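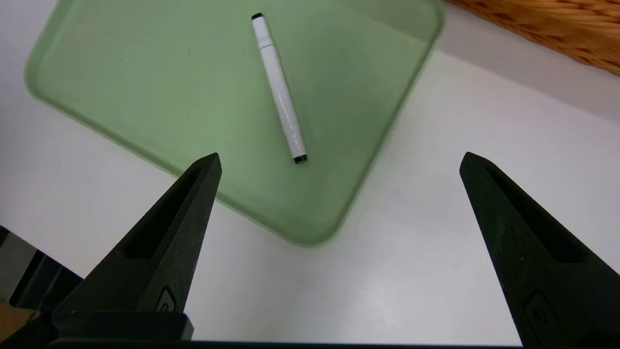 White marker on the green tray

To: Hindard share room list
Date: 17/08/2026
Re: Sorting the small stuff

> Can we settle what goes on the tray and what
> goes in the baskets? I've got 13 labels left.

Fine by me. Pens and odd kitchen bits go on the light green tray. The peeler is there with the marker for now, but it belongs in the kitchen drawer.
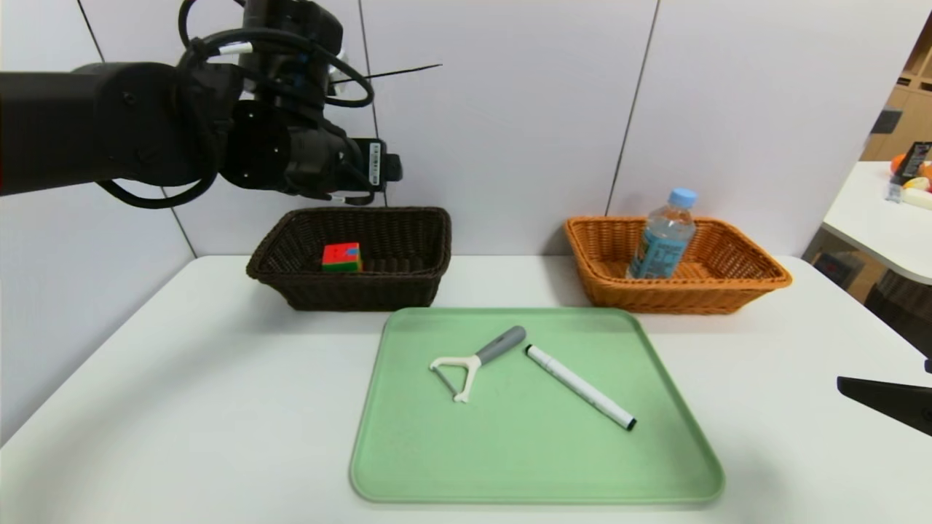
Dark basket for games and puzzles, lighter one for drink bottles. Please put your name on your bottle. Any colour of label will do.
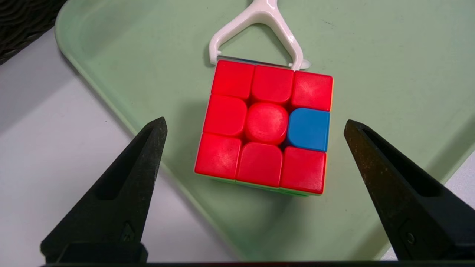 STILL TO SORT

Puzzle cube: one blue square left among the red on one face. Whoever's solving it, please put it back in the dark basket after.

Labels: keep 50 cents aside for each extra one.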